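Itier recrute | Technicien(ne) de démontage et reconditionnement informatique | Atelier Brilten

Technicien(ne) de démontage et reconditionnement informatique (H/F)
Atelier Brilten -- CDI, temps plein, prise de poste en janvier

L'entreprise
Itier reprend le matériel informatique de bureau en fin de contrat, le démonte, le teste et remet en circulation ce qui peut l'être. Nos clients sont des collectivités, des établissements scolaires et des PME. L'atelier Brilten traite 500 unités centrales par mois, en grande majorité des tours de bureau. Les portables et les écrans sont pris en charge sur un autre site et ne concernent pas ce poste.

Le poste
Vous rejoignez l'équipe démontage, sous la responsabilité de Raili Eskola, cheffe d'atelier. Vous travaillez sur des tours ouvertes, couchées sur l'établi, depuis le retrait du panneau latéral jusqu'au tri des pièces.

Vos tâches :
- ouvrir les boîtiers et faire un premier contrôle visuel (condensateurs, connecteurs, traces de choc ou d'oxydation) ;
- débrancher l'alimentation, les nappes et les câbles SATA, repérer les câblages inhabituels ;
- déposer les disques et les remettre au poste d'effacement avec leur fiche ;
- déposer les barrettes de mémoire, le ventirad et le processeur, vérifier l'état du socket et de sa plaque de maintien ;
- démonter les cages de disques et les lecteurs, conserver les clips et les rails en plastique quand ils sont intacts (ce sont les pièces qui nous manquent le plus) ;
- dépoussiérer, remonter et tester les machines retenues pour la revente ;
- saisir les références dans Hokik, notre logiciel de suivi de stock.

Une partie du travail consiste à décider. Une carte mère avec un socket abîmé part en recyclage, une alimentation sans étiquette lisible aussi. Les critères sont écrits et affichés à chaque poste, mais il reste des cas limites et nous attendons que vous posiez la question en cas de doute.

Votre profil
Pas de diplôme exigé. Un titre professionnel ou un bac pro dans l'électronique ou la maintenance informatique est apprécié, tout comme une pratique personnelle sérieuse du montage de PC. Vous savez reconnaître les principaux composants d'une unité centrale et vous avez déjà remplacé une alimentation ou une carte mère.

Nous cherchons une personne soigneuse, à l'aise avec les petites vis et les connecteurs récalcitrants. Le poste est debout ou assis-debout, au choix. Port de charges occasionnel, une tour complète pouvant peser une dizaine de kilos -- chariots et tables élévatrices à disposition. Bracelet antistatique, gants et chaussures de sécurité fournis.

Le français courant est nécessaire. Quelques notions d'anglais aident pour lire les manuels de service.

Conditions
- 35 heures, horaires fixes de 8 h à 16 h avec une heure de pause ;
- salaire selon la grille interne, communiqué dès le premier entretien ;
- prime de 200 euros brut à l'issue de la période d'essai ;
- mutuelle prise en charge à 60 %, titres-restaurant ;
- trois semaines de formation en binôme à l'arrivée ;
- parking et local à vélos fermé. L'arrêt de bus Adomaitis est à cinq minutes à pied, ligne 731.

Il n'y a pas de télétravail possible sur ce poste.

Déroulement du recrutement
Un échange téléphonique de vingt minutes, puis une demi-journée à l'atelier. Vous y démontez une tour avec un membre de l'équipe et vous remplissez la fiche de contrôle correspondante. Le temps mis pour le faire n'est pas noté. La visite se termine par un entretien avec Raili Eskola. Réponse sous dix jours, y compris en cas de refus.

Pour postuler
Envoyez un CV et quelques lignes sur votre expérience du matériel, en rappelant la référence 267, au moyen du formulaire « Nous rejoindre » du site Itier. La lettre de motivation n'est pas demandée. Des photos de machines que vous avez montées ou réparées peuvent être jointes -- elles sont regardées.

Les candidatures de personnes en reconversion sont bienvenues. Le poste est ouvert aux travailleurs en situation de handicap, et la hauteur des établis est réglable.
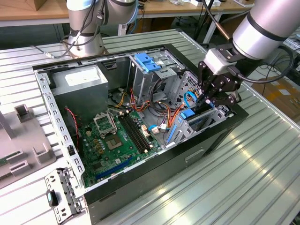

Tour ouverte sur l'établi, socket processeur vide et plaque de maintien relevée.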